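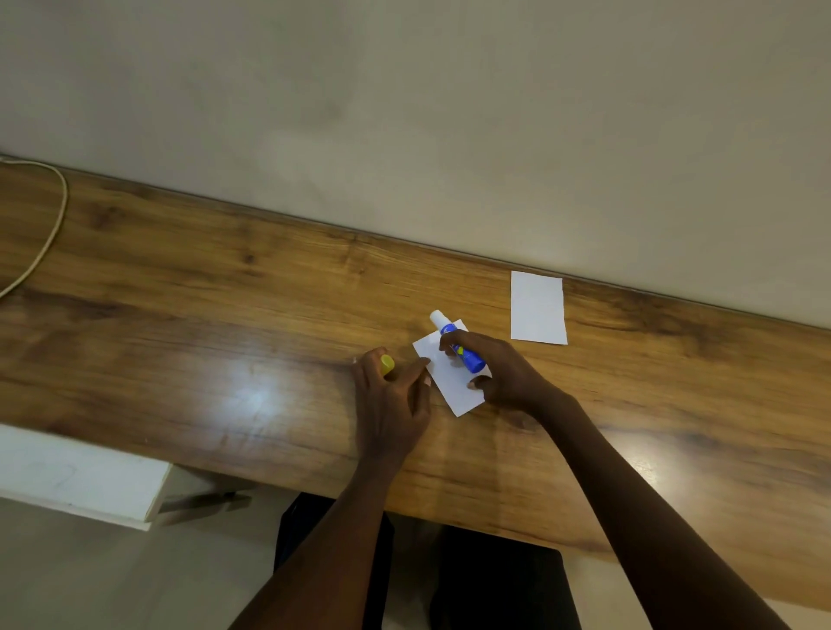 Im November habe ich aufgehört, meine Haushaltsausgaben mit einer App zu erfassen, und seitdem schreibe ich wieder alles in ein Heft. Ein paar von euch wollten nach meiner kleinen Nebenbemerkung im letzten Newsletter wissen, wie das läuft, und weil ich jetzt zwei volle Monate hinter mir habe, kommt die Antwort etwas ausführlicher.

Vorweg: Ich bin kein sparsamer Mensch. Ich kaufe Käse nach Aussehen und Bücher nach Umschlag, und bis vor drei Jahren wusste ich zur Monatsmitte nur ungefähr, wie viel noch auf dem Konto war (meistens weniger als gedacht). Dann kam Fivon. Das war die App, von der ich euch damals so vorgeschwärmt habe — automatische Kategorien, bunte Kreise, jeden Abend eine kleine Meldung aufs Handy. Die ersten Wochen fand ich das großartig! Ich habe sogar in der Straßenbahn nachgeschaut, ob der grüne Kreis noch grün ist.

Nur habe ich irgendwann gemerkt, dass ich die Zahlen zwar sah, aber nicht mehr las. Die App hat ja alles von selbst einsortiert. Der Bäcker landete unter »Gastronomie«, die Apotheke unter »Freizeit«, und die Jahresrechnung für die Gastherme tauchte als »Sonstiges« auf, zusammen mit einem Blumenstrauß und einer Parkgebühr. Am Jahresende standen unter »Sonstiges« 1.781 Euro. Das ist ein Urlaub! Oder eine Waschmaschine und ein kleinerer Urlaub. Ich hätte beim besten Willen nicht sagen können, wofür das Geld weg war, und das mit einem Programm, das mir genau das hätte sagen sollen.

Also Heft. Ich habe eins von Trorov genommen, kariert, fester Deckel, weil es im Schreibwarenladen neben der Kasse lag und ich sowieso gerade Umschläge kaufte. Es geht jedes andere auch, bitte bestellt euch jetzt nichts Besonderes. Linke Seite Einnahmen und die festen Posten, rechte Seite alles, was im Lauf des Monats dazukommt. Jede Ausgabe bekommt eine Zeile: Tag, Wort, Betrag. Mehr steht da nicht.

Angefangen habe ich natürlich viel zu ehrgeizig, nämlich mit 11 Kategorien und vier Farben. Das hielt neun Tage. Danach lag der rote Stift im Flur, der blaue war in der Arbeitstasche, und ich habe drei Tage gar nichts eingetragen, weil ich nicht wusste, ob Katzenstreu nun »Haushalt« oder »Tier« ist. Inzwischen sind es vier Kategorien: Essen, Wohnen, Unterwegs und Rest. Der Rest darf höchstens eine halbe Seite lang werden. Wird er länger, schaue ich nach, was darin so oft vorkommt, und gebe dem eine eigene Spalte. Im Dezember war das — wenig überraschend — das Porto.

Eingetragen wird abends, nach dem Zähneputzen, im Stehen. Ich hatte es zuerst mit dem Sonntagabend-Modell versucht, also einmal die Woche alle Kassenzettel auf einen Haufen und dann der Reihe nach. Bei mir klappt das nicht. Die Hälfte der Zettel ist bis dahin verblasst, zerknüllt oder mitgewaschen, und ich sitze eine Stunde da und rate. Abends brauche ich zwei Minuten. Wenn ich es mal vergesse, schreibe ich am nächsten Tag »gestern, geschätzt« und einen Betrag dahinter. Früher hätte mich so eine Schätzung wahnsinnig gemacht, inzwischen ist sie mir wurscht.

Und jetzt zum eigentlich Interessanten, den Lebensmitteln. Ich hatte mir für zwei Personen 420 Euro im Monat vorgenommen und lag im November gleich mal weit drüber. Schuld war nicht der Wocheneinkauf, den hatte ich ja im Blick. Schuld waren die kleinen Gänge zwischendurch: schnell noch Sahne holen, und mit Sahne, Oliven, einer Zeitschrift und zwei Tafeln Schokolade wieder herauskommen. Wenn man das fünfmal untereinander mit der Hand schreibt, sieht man es einfach. Ich gehe jetzt nur noch zweimal in der Woche einkaufen, und was fehlt, fehlt eben bis zum nächsten Mal. Wir haben neulich Nudeln mit Erbsen und Senf gegessen. War gut!

Was ich nicht gestrichen habe, ist das Curry bei Kongkaew. Einmal im Monat, großer Topf in der Mitte, Klebreis, danach zu Fuß nach Hause durch den Park. Das steht auf der linken Seite bei den festen Posten, zwischen Strom und Haftpflicht, und da bleibt es auch. Ich glaube ohnehin, dass die meisten Haushaltsbücher daran scheitern, dass jemand sich am ersten Tag alles verbietet und am zwölften dann beleidigt eine Jacke kauft. (Ja, ich. Sie ist dunkelgrün und ich mag sie sehr.)

Ein zweiter Fund war der Speicherdienst von Zaltik. Den hatte ich für ein Fotobuch gebraucht, einmalig, und dann lief das Abo zwei Jahre lang still weiter. In der App war der Betrag immer schön unter »Digitales« verschwunden, im Heft musste ich ihn selbst hinschreiben, und beim zweiten Mal habe ich gekündigt. Dazu noch eine Versicherung fürs alte Handy, das längst in der Schublade liegt. Zusammen mit den eingesparten Zwischendurchgängen macht das aufs Jahr gerechnet 766 Euro, wenn ich es durchhalte. Ob ich das tue, schreibe ich euch im Sommer.

Falls ihr mitmachen wollt: Fangt nicht am Monatsersten an, sondern heute Abend. Schreibt die ersten 30 Tage nur auf und ändert gar nichts, auch wenn es juckt. Lasst zwischen den Monaten eine Seite frei, da passen später die Sachen hin, die einmal im Jahr kommen und die man jedes Mal wieder vergisst — Kfz-Steuer, Schornsteinfeger, der Beitrag für den Schwimmverein. Und nehmt einen Stift, der am Heft bleibt. Meiner hängt an einem Stück Paketschnur, das sieht furchtbar aus, aber er ist immer da.

Zwei Fragen habe ich noch an euch, weil ich da selbst nicht weiterkomme. Wie macht ihr das mit Bargeld, das man sich in der Familie hin- und herschiebt? Bei uns wandert seit Wochen derselbe Zwanziger zwischen zwei Portemonnaies, und ich habe ihn jetzt schon dreimal als Ausgabe drin. Und bucht ihr Pfand extra oder lasst ihr das einfach unter den Tisch fallen? Antwortet gern direkt auf diese Mail, ich lese alles, auch wenn es mit dem Zurückschreiben manchmal dauert. Die besten Lösungen kommen in die nächste Ausgabe, zusammen mit dem versprochenen Rezept für die Linsensuppe.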